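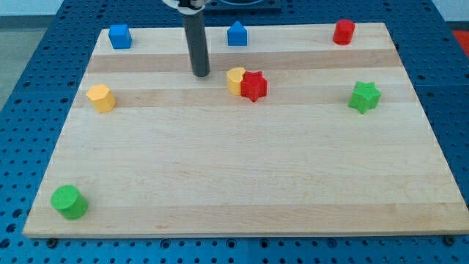
I have used the Stetia rod end tool on our small arm for 26 days now, and I would like to write what I think of it, because before buying I could not find any review from a person who works with it daily. The Stetia is a plain rod in dark grey with a rounded tip, and it has no fingers and no suction. You push things with it. My usual test is a wooden board with coloured plastic blocks on it, a cube, two cylinders, two stars, a heart and so on, and the program must bring them to places which I choose. When a star touches the heart, the way the red one does with the yellow one, the task becomes difficult, and there you learn if a tool is good or not.

Before this one I had the Bulteo two-finger gripper. I do not want to say it is bad. For picking up a block and putting it in a box it is better, of course, as the Stetia cannot pick up anything. But for pushing, the Bulteo was always a trouble. With the fingers closed the end is wide and flat, and a block pushed with a flat end wants to turn around one corner. Also the fingers open a little when the force comes from the side, and then the position you calculated is wrong by 3 mm or more.

The Stetia does not have this problem. It is one piece, it is stiff, and the contact point is where you expect it. The round tip is a good choice. A pointed tip would scratch my board, and I have already lowered this one too far several times, with no mark on the wood that I can find.

Mounting was easy with the adapter, but please read the sheet before you tighten. The screws are short and the thread is in a soft metal. I turned one too strongly and I had to ask the shop Duangkaew for a new one. They sent three, without payment, and this was kind.

Now the things I like less. The rod is long. This is useful, because the arm stays high and the camera can look at the blocks from the front without the wrist in the way. But when the arm accelerates fast, the tip shakes a little, and you must wait for it to be quiet. I limited my speed to 200 mm per second and then it is acceptable. A shorter version exists in the catalogue but I did not try it.

The second thing is the colour. Dark grey is easy to separate from yellow or red, and this part is fine. When the rod stands in front of a blue block in poor light, my detection sometimes joins them together and reports one strange object. I would prefer to buy it in white, or to have a coloured ring near the tip.

The third is the controller software. Stetia gives a small package which works with the Pivthorpe controller, and with mine it connected at the first try. The contact setting, however, is explained in one sentence only, and the default value is too sensitive. The arm stopped each time the tip met a cylinder. I raised the value step by step until it stopped doing so, and this took me a complete evening.

Since then I have 1,553 pushes in my log. The rod has no play and the screws have stayed tight. Round blocks still roll a bit further than I want if they fall on the side, but no rod can repair this.

If your work is pushing, sorting on a flat surface or teaching a model to follow simple commands, I recommend it. If you need to lift even one piece, keep your gripper. I have kept the Bulteo in the drawer, and changing between the two takes me less time than making a tea.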